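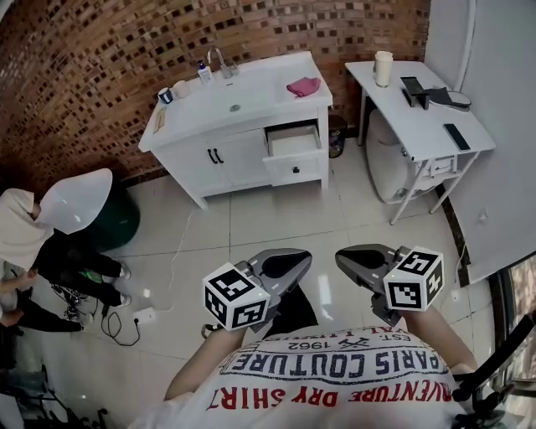

Palus Congregation Survey, release 3

Survey responses on worship habits and church membership, collected from adults in the Padilla area. Maintained by Marina Bakalis and Hülya Yazıcı.

What's in it

The main file, responses.csv, has 704 rows, one per respondent. Of these, 574 people answered every question. The remaining rows have at least one blank and are marked with complete = 0. Blanks are left empty. We did not impute anything.

The second file, codebook.csv, lists each column with the question as it was worded on the form. The folder forms/ has the printed questionnaire in English and Spanish.

Main columns

attend_freq: how often the person goes to a worship service, from 0 (never) to 6 (more than once a week)
attend_mode: in person, online, or both
member: whether the person is a formal member of a congregation
n_churches: number of congregations attended in the past year
years_current: years at the current congregation, whole numbers only
tradition: self-described, then grouped by us (see codebook)
comments: free text, up to 300 characters

How it was collected

Paper forms went out through congregations and the public library in March. The same questions were open online through Kilar, our form tool, for the same month. Respondents were 18 or older and gave written consent. Nobody was paid.

Hülya keyed in the paper forms and Marina checked them against the originals. Where the two of us read an answer differently, we left it blank and set the flag column to "unclear".

Changes since release 2

The tradition column now keeps "nondenominational" separate from "other Protestant". Older scripts that expect the combined group will need an update.
Duplicate online submissions were removed.
The Spanish wording of the membership question was corrected in the codebook. The printed form still has the old wording.

Known problems

This is not a random sample. People who attend often are overrepresented, and the numbers should not be used to estimate attendance for the whole area. Several people read "online" to include radio broadcasts, as their comments show. Names of clergy and congregations were replaced with [name] in the comments, but please report any we missed.

Loading

The files are UTF-8 with comma separators. The Nillance scripts in tools/ rebuild the summary tables. Run check.py first.

License

CC BY 4.0 for the data, MIT for the scripts.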